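Objet : Re: [regles-simu] v2 du document, distances et objets fragiles

Bonjour à tous,

réponse rapide entre deux réunions, désolé pour le style.

Ville Hyvönen a écrit à 9 h 12 :
> Je relis la v2. Le point 3 dit « distance suffisante entre la pince et
> le mobilier ». Suffisante pour qui ? Chez Cultine on met 83 mm, chez
> Lallon c'est laissé à l'opérateur. Il faut trancher avant septembre.
> Et rien sur les objets qui basculent.

D'accord avec Ville. 83 mm, on l'écrit, et on arrête d'en discuter. Valable pour les deux bras, pas seulement celui qui travaille — c'est là que Redcombe s'est fait avoir, le bras au repos avait accroché le plan de travail.

Pour les objets, je pars du cas Polishchuk : comptoir effet marbre, grille-pain, vase blanc et bouteille violette côte à côte, les deux pinces déjà levées.

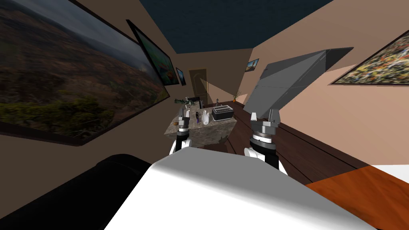 Propositions pour la v3 :

1. Point 3 : remplacer « suffisante » par 83 mm, pinces comprises. Les panneaux et hottes en saillie comptent comme du mobilier.

2. Vases, bouteilles, tout ce qui a un col étroit : classe « basculant ». Approche lente obligatoire, un seul bras à la fois.

3. Vue inclinée : noter l'angle dans le journal d'essai. Sinon impossible de comparer deux runs, on l'a deja vu.

4. Contact non prévu = essai arrêté, même en simu. Pas de « on continue pour voir ».

Le 4 va faire râler, tant pis. Pour le 2 je veux bien un autre nom que « basculant » si quelqu'un a mieux.

Ville, tu peux reprendre le tableau des classes ? Je n'ai plus la bonne version, celle du serveur s'arrête à la ligne 9. Les autres, vos remarques dans le fichier partagé svp, pas par mail — je m'y perd.

Bonne journée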